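From: Pramila Sachdeva
To: Nondlow Tram and Light Rail list
Subject: Re: [nondlow-trams] Platform change at Rekach Road

Harish Solanki wrote:
> Does anyone know if the 63 tram is still using the far platform
> in the evenings? The screen said one thing and the driver said
> another. I ended up walking to Paulauskas Square.

Hi Harish, hi all,

Yes, it was still the far platform when I came home last night, and I had the same muddle with the screen! The points at the town end are being replaced, so anything after 6 in the evening crosses over early and comes in on the wrong side. 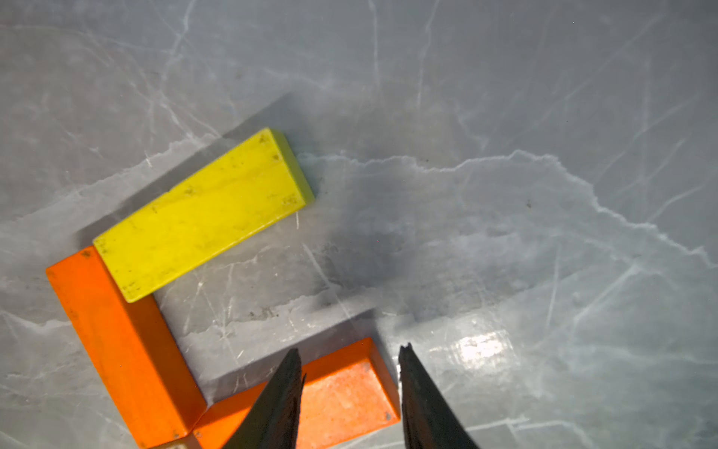
Yellow block and an orange one

Rocío Ibarra rang the depot and was told it should all be back to normal by the end of March (I'll believe it when I see it). Meanwhile the last through tram leaves the square at ten to midnight, and after that you're on the replacement bus, which took me 50 minutes the one time I tried it.
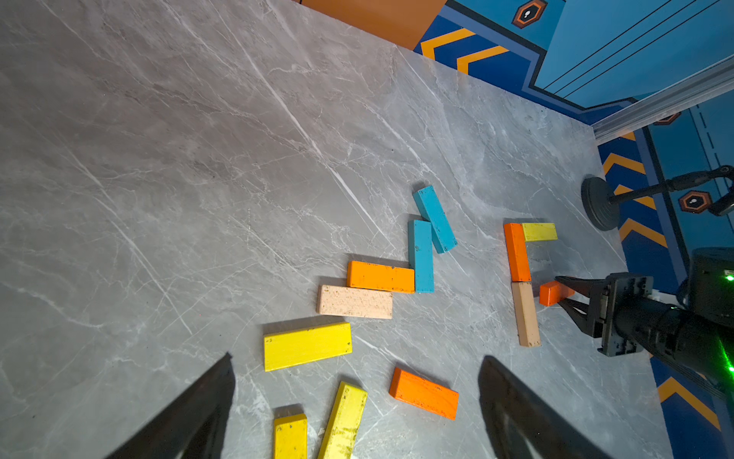
It stops outside the chemist, by the way, and the temporary sign is tucked behind a hedge, so do look for the queue. Flamix passes are fine on the bus but you have to show them to the driver, as there's no reader.

Other bits while I'm writing:

1. The lift at Rekach Road is working again, hooray.
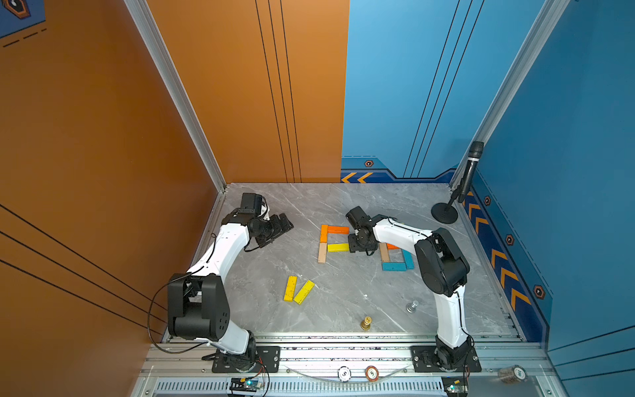 2. Sarita Garg has a spare paper timetable if anyone wants one. It's the old one, but the morning times haven't changed.

3. Car 17 is out in the new green and cream. I wasn't sure at first but it looks lovely in the sun.
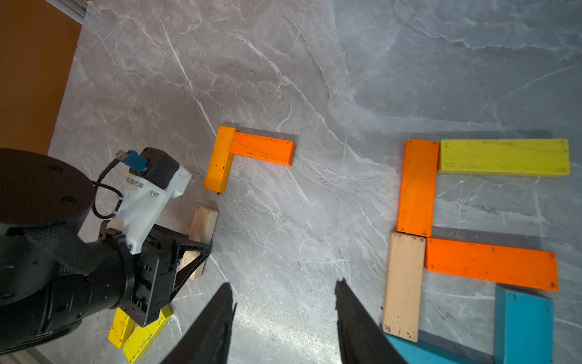
Black gripper and camera on a white bracket, grey marbled tabletop

Harish, if you're on the late one again this week, let me know what the screen says and I'll pass it on to Rocío.

Pramila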